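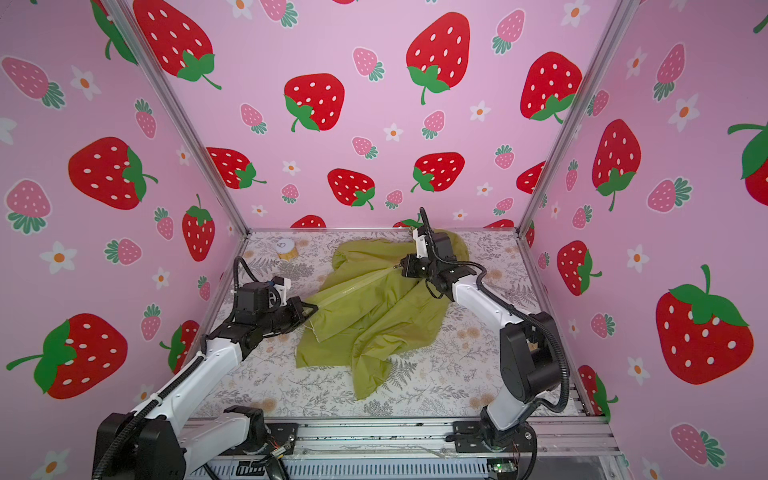 Both arms on the yellow-green fabric, one gripper toward each end of the zipper.

I spent most of March on timestamps, and this post is mostly so I remember what I changed.

The task is zippers. The left arm holds the fabric at one end of the zipper, the right arm takes the other end, and then one of them is supposed to pull. The arms are run by Prudach, my control process, and the camera images go through a separate process called Travari. I wrote Travari first and Prudach later, and it shows. They had different ideas of what "now" meant.

Prudach stamped joint states when it read them from the motors. Travari stamped images when it finished decoding them, which is later than when the camera took them. On my machine the gap was 70 milliseconds. For picking up a block you would never notice. For a zipper, the gripper has moved by then, so the image says the pull tab is in one place relative to the jaws and the joint angles say it is somewhere else. The policy was trained on that mismatch and learned to live with it by slowing down near the grasp.

I had been blaming the policy. I retrained it twice with different crop sizes and got the same hesitation both times. Katsuhiko Koyama looked at one of my plots and asked why the gripper opened in the joint log before it opened in the video. I had looked at that plot many times and had always read it as motor lag, but motor lag would go the other way.

The fix has 3 parts. Travari now takes the capture time from the driver and passes it along untouched. Prudach keeps a short ring buffer of joint states and interpolates to the image time when a sample is built. And the writer refuses to save an episode if any camera's clock jumps backward, where before it would sort the images and carry on without telling me. 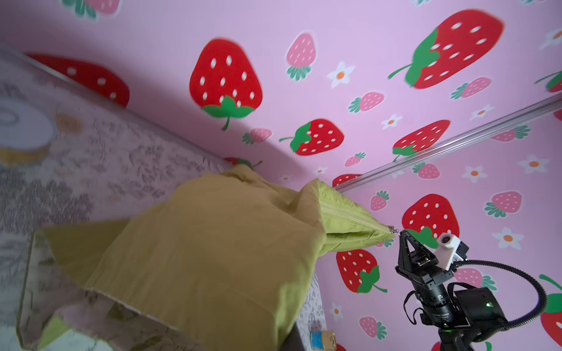

The wrist views were worse than the fixed view, for a reason I should have seen earlier. When the camera moves with the arm, a late image is wrong everywhere, background included. With a fixed camera only the arm and the cloth are in the wrong place. I had been checking sync on the fixed view because it is easier to look at.

I also moved the viewer over to the new timestamps. It used to step by image index, and now it steps by time and shows the interpolated joint values next to each image. If a value had to be extrapolated, it prints in red. There should never be any red after the first moment of an episode. There was some, and it came from the buffer being too short when the disk was busy, so I made the buffer longer.

Old recordings are a problem. I wrote a script that shifts the image times by a constant, and for most episodes that is good enough. The ones recorded while I was also running the viewer have a gap that changes during the episode, and I am leaving those out of training. I did not want to throw them away completely, so they sit in a folder called jidovby, which was the name of the branch I was on.

The policy still predicts at 10 Hz and the low-level loop is unchanged. I have not retrained on the corrected set yet. The conversion is running overnight, and I want to look through a good number of episodes in the viewer before I start a long job on them.

Next on the list is the gripper command, which is still stamped when it is sent.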